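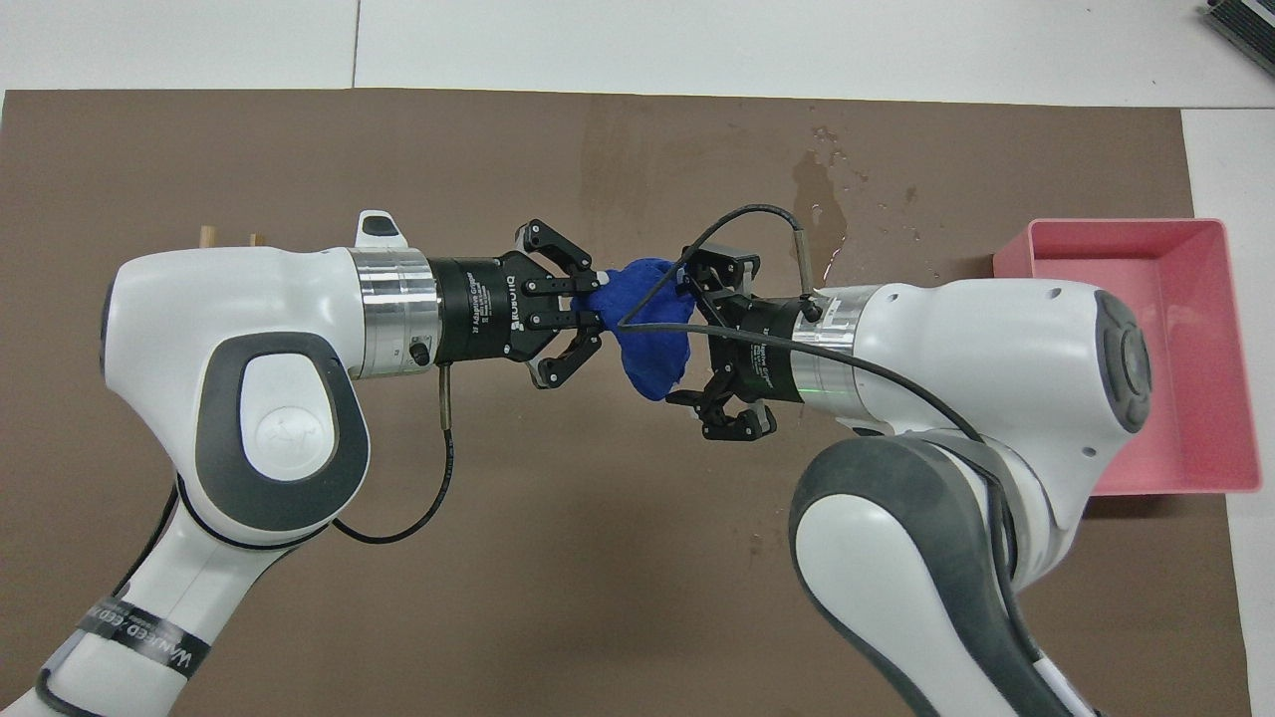
Blue cloth over a brown work mat.

Looking after cleaning cloths

Cotton cloths last for years if they are washed the right way. Most of the ones people throw out have been ruined by fabric softener, which coats the fibers and stops them from soaking anything up.

Before the first use, wash new cloths twice in hot water by themselves. Dark blue and red ones bleed, so keep them away from whites until the rinse water runs clear.

Greasy cloths go in a bucket first. Use a tablespoon of washing soda to 1000 ml of hot water and leave them overnight. Wring out, then wash as usual with half the normal detergent.

For a sour smell, boil the cloths for ten minutes in an old pot, or add a cup of white vinegar to the rinse. Do not mix vinegar with bleach. 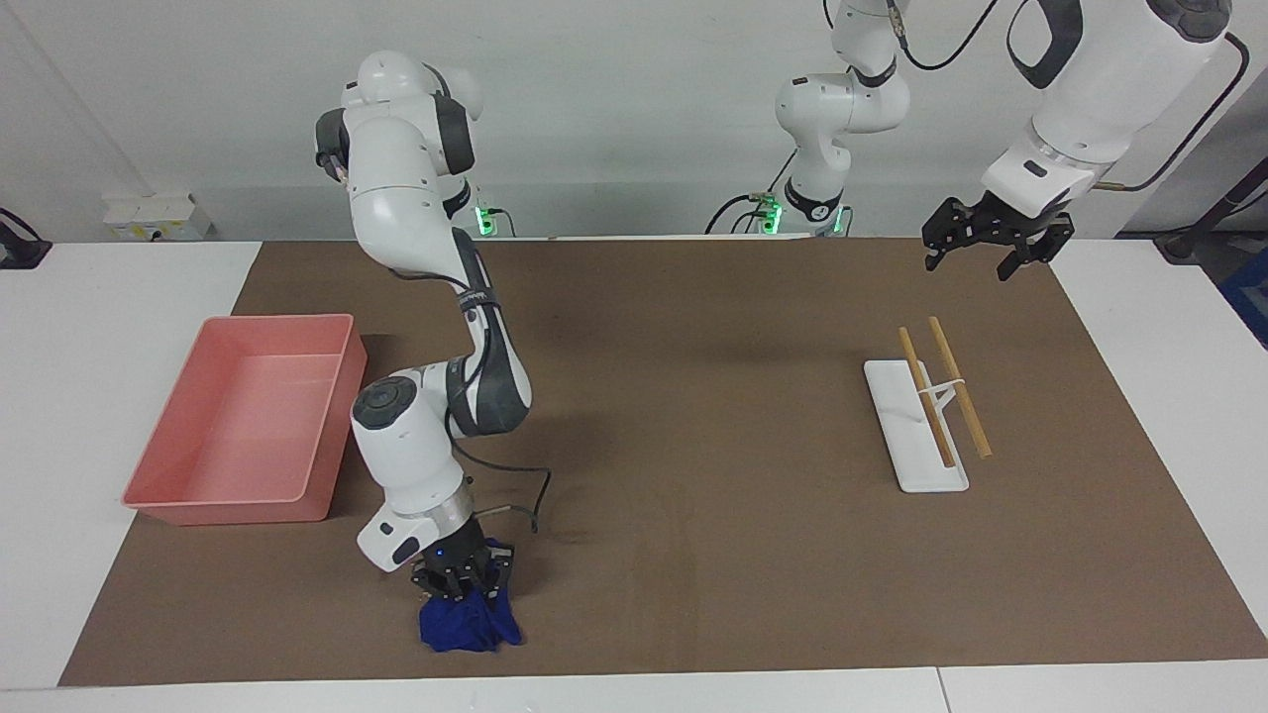
A dark blue cloth, bunched up on the mat.

Hang cloths open to dry. A rail or two hooks over the sink will do. If they sit in a heap they go musty by the next day.

Rags used with linseed oil or wood stain are a separate matter. They can catch fire without a spark. Lay them flat outdoors, one layer thick, until stiff, or put them in a lidded metal can filled with water.

Tip on washing soda from Dörte Harms. Page updated 30 July 2019.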